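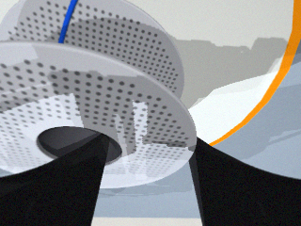 시뮬레이션 화면. 구멍이 촘촘한 반투명 원판과 그 앞의 검은 그리퍼 손가락 두 개.

원격 조작 시연 자주 묻는 질문
최종 수정 2020-03-16

Ambridge 시연 작업에 참여하는 조작자와 과제 담당자를 위한 페이지입니다. 설치 안내와 계정 발급은 별도 문서를 보세요. 질문은 들어온 순서에 가깝게 정리했고, 오래된 답은 고쳐 두었습니다.

시작하기 전에

로봇을 다뤄 본 적이 없어도 참여할 수 있나요?
가능합니다. 조작 장치를 한 번도 잡아 보지 않은 분은 연습 과제부터 합니다. 연습은 30분이고, 이때 남긴 기록은 학습에 쓰지 않습니다. 연습이 끝나면 담당자가 기록을 같이 보고 본 과제로 넘어갈지 정합니다. 시간이 더 필요하면 연습을 한 번 더 잡아 드립니다.

직접 교시와 원격 조작은 어떻게 다른가요?
직접 교시는 실제 로봇 팔을 손으로 잡고 움직여서 동작을 기록합니다. 원격 조작은 떨어진 자리에서 조작 장치를 움직이고 로봇이나 시뮬레이션 속 로봇이 그 움직임을 따라옵니다. Ambridge에서는 두 가지를 모두 쓰지만 한 과제 안에서는 섞지 않습니다. 과제 카드 맨 윗줄에 어느 쪽인지 적혀 있습니다.

시뮬레이션에서도 직접 교시를 할 수 있나요?
할 수 없습니다. 잡을 팔이 없으니 시뮬레이션 과제는 전부 원격 조작입니다.

조작 장치는 어떤 것을 쓰나요?
기본은 Jenow 손잡이입니다. 왼손용과 오른손용이 따로 있고 예약할 때 고릅니다. 예전에 쓰던 Tai 페달은 12월에 연습 과제에서 뺐고, 지금은 양손을 모두 쓰는 과제에만 남아 있습니다. 개인 장비는 연결하지 마세요. 축 방향 설정이 다르면 기록을 다시 맞추는 데 시간이 오래 걸립니다.

화면과 시점

화면에 물체의 일부만 보이는데 정상인가요?
정상입니다. 그리퍼 가까이에서 보는 시점은 시야가 좁아서 큰 물체가 잘려 보입니다. 맨 위 화면에서도 오른쪽의 둥근 물체는 주황색 테두리와 안쪽 면 일부만 보입니다. 물체 전체의 위치를 확인하려면 보조 시점으로 바꾸세요. 시점을 바꿔도 기록은 끊기지 않습니다.

가까운 시점에서 거리를 가늠하기 어렵습니다.
대부분의 조작자가 처음에 겪는 문제입니다. 손가락 끝이 구멍과 겹쳐 보여도 실제로는 앞쪽에 떠 있을 수 있습니다. 위 화면의 왼쪽 손가락처럼 끝이 가운데 구멍에 걸쳐 보일 때는 바로 밀어 넣지 말고, 보조 시점에서 간격을 본 다음 들어가세요. 접근 속도는 느림으로 두는 것을 권합니다.

반투명한 물체는 뒤가 비쳐서 헷갈립니다. 불투명하게 바꿀 수 있나요?
조작자 화면에서는 바꿀 수 없습니다. 재질은 과제 설정에 묶여 있고, 중간에 바꾸면 같은 과제의 다른 기록과 맞지 않습니다. 구분이 정말 어려우면 과제 담당자에게 알려 주세요. 담당자가 재질을 바꾼 과제를 새로 만들 수는 있습니다.

카메라를 직접 움직여도 되나요?
보조 시점은 움직여도 됩니다. 그리퍼 시점은 고정이고, 손잡이를 움직이면 따라 움직입니다.

시연 중에

한 번의 시연은 어디서 시작해서 어디서 끝나나요?
시작 버튼을 누른 뒤 첫 움직임부터 종료 버튼까지입니다. 과제 카드에 적힌 최종 상태가 되면 손을 멈추고 종료를 누르세요. 물체를 놓는 과제는 손가락이 물체에서 완전히 떨어진 다음에 눌러야 합니다. 시작 전에 오래 가만히 있는 것은 괜찮습니다. 앞부분의 정지 구간은 자동으로 잘라 냅니다.

실수하면 지우고 다시 해야 하나요?
실수의 종류에 따라 다릅니다. 빗나갔다가 다시 잡은 경우에는 그대로 이어서 끝내세요. 바로잡는 동작도 학습에 쓰입니다. 물체가 작업면 밖으로 나갔거나, 물체끼리 겹쳐 박혔거나, 과제와 다른 물체를 옮겼다면 중단을 누르고 사유를 고르세요. 중단한 기록도 서버에는 남지만 성공 기록에는 들어가지 않습니다.

빨리 할수록 좋은가요?
아닙니다. 속도는 평가하지 않습니다. 다만 한 동작을 지나치게 잘게 끊으면 멈춤이 많은 기록이 되어 쓰기 어렵습니다. 접근, 잡기, 옮기기 사이에 잠깐 멈추는 정도는 문제없습니다.

매번 똑같은 경로로 움직여야 하나요?
똑같을 필요는 없습니다. 과제 카드에 접근 방향이 지정되어 있으면 그것만 지키고 나머지는 편한 대로 하세요. 물체의 시작 위치도 시연마다 조금씩 바뀝니다.

손잡이를 움직였는데 로봇이 늦게 따라옵니다.
먼저 화면 아래의 연결 표시를 확인하세요. 노란색이면 잠시 기다렸다가 계속하면 되고, 빨간색이면 시연을 중단해야 합니다. 빨간색 상태에서 한 시연은 나중에 걸러지므로 계속해도 소용이 없습니다. 세 번 이상 반복되면 자리를 옮기거나 담당자를 부르세요.

손가락이 물체를 뚫고 지나갑니다.
충돌 계산이 어긋난 것입니다. 얇은 물체를 세게 누를 때 가끔 생깁니다. 중단을 누르고 사유에서 '관통'을 고른 뒤 초기화하세요. 같은 과제에서 계속 생기면 과제 번호를 적어 보내 주세요.

분량과 휴식

하루에 몇 번이나 시연하나요?
한 묶음이 25회이고, 보통 하루에 두 묶음을 합니다. 중단한 시연은 횟수에 넣지 않습니다. 묶음을 다 채우지 못해도 저장되며 다음 예약 때 이어서 할 수 있습니다.

쉬는 시간은 언제인가요?
묶음과 묶음 사이에 10분 쉽니다. 묶음 중간에도 시연이 끝난 상태라면 언제든 쉬어도 됩니다. 손목이 아프면 그날은 그만하세요. 예약을 취소한 것으로 처리하지 않습니다.

기록과 검수

무엇이 저장되나요?
조작 장치의 입력, 로봇 관절값, 그리퍼가 벌어진 정도, 그리퍼 시점과 보조 시점의 영상이 저장됩니다. 조작자의 얼굴이나 음성은 기록하지 않습니다. 조작자 이름은 번호로 바꿔서 보관합니다.

제 기록이 반려되었습니다. 왜 그런가요?
검수 목록에서 기록을 열면 사유가 나옵니다. 가장 흔한 사유는 종료 버튼을 너무 일찍 누른 것입니다. 사유가 비어 있거나 동의하지 않으면 재검수를 요청하세요. 재검수에는 5일 정도 걸립니다.

시뮬레이션에서 한 시연이 실제 로봇에도 쓰이나요?
일부 과제는 그렇습니다. 시뮬레이션 기록으로 먼저 학습한 다음 실제 로봇에서 직접 교시한 기록을 더합니다. 어떤 과제가 해당하는지는 과제 카드의 '이전 대상' 칸에 표시되어 있습니다.

기록 파일을 직접 받아 볼 수 있나요?
본인이 한 시연은 Lanosus 뷰어에서 재생할 수 있습니다. 파일 내려받기는 과제 담당자만 됩니다.

문의

여기에 없는 질문은 어디로 보내나요?
과제 내용과 검수에 관한 문의는 I-hsuan Tse에게 보내 주세요. 장비 문제는 예약 화면의 '장비 신고'로 접수합니다. 과제 번호와 시연 번호를 함께 적으면 처리가 빠릅니다.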